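What happens when someone is arrested?

The police may arrest a person if they have good reason to think that person has broken the law. Being arrested does not mean that someone is guilty. Only a court can decide that.

At the police station

An officer must tell the person why they have been arrested. At Sirnar Police Station, each person is also given a leaflet about their rights. They may speak to a lawyer free of charge. 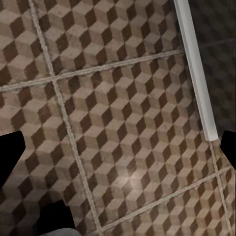
Floor tiles with a pattern of cubes.

Fraud is one kind of crime the police look into. It means tricking people in order to take their money or belongings. Officers may need to read bank records and letters, and this can take up to 48 hours or much longer. 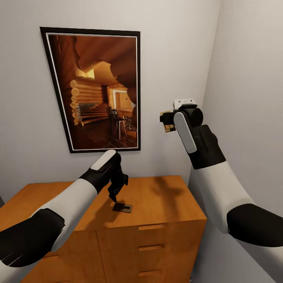 If there is enough evidence, the person is charged. A charge is a written statement of the crime they are said to have committed. The person may then be allowed home until the trial – this is called bail – but they must keep to certain rules.

In court

Serious cases in our area are heard at Kernlow Court. A jury of 12 adults listens to both sides. 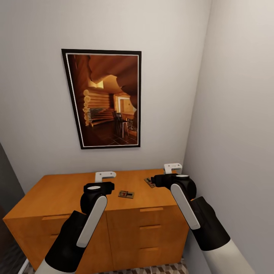 The jury then decides whether the person is guilty. If so, the judge chooses the sentence. If not, the person is free to leave.

Words to know
Evidence: facts or objects that help to show what happened.
Bail: being allowed home before a trial.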